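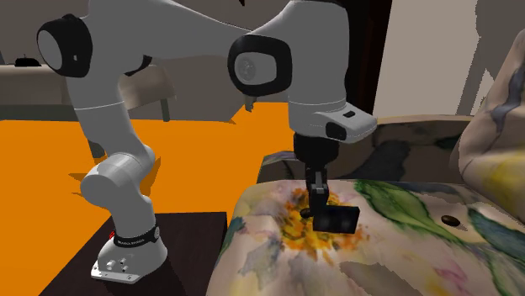 Run 2943

Dirk Segers loaded the Hovbridge file at 4:40 and swapped the fingers again. Same arm, same flowered seat, same black block. Only the gripper model changed between batches, 200 runs each.

The Staltadine had been consistent. It closed at 40 newtons and dropped the block 8 times, always during the lift. The Nokine used less force and its log was harder to read. In one run the contact solver reported a grip for the full cycle while the block's height never changed.

He set friction on the fabric back to default and restarted. The joint angles matched the plan. Finger gap, nominal. Block height, unchanged.

Verschueren wanted a recommendation by morning. Segers opened the form and typed "Nokine," then deleted it. He checked the run header. The operator field, which he had never filled in, read "D. Segers, seated."

He pushed his chair back from the desk and ran it again with the field blank. The block rose two centimeters and held.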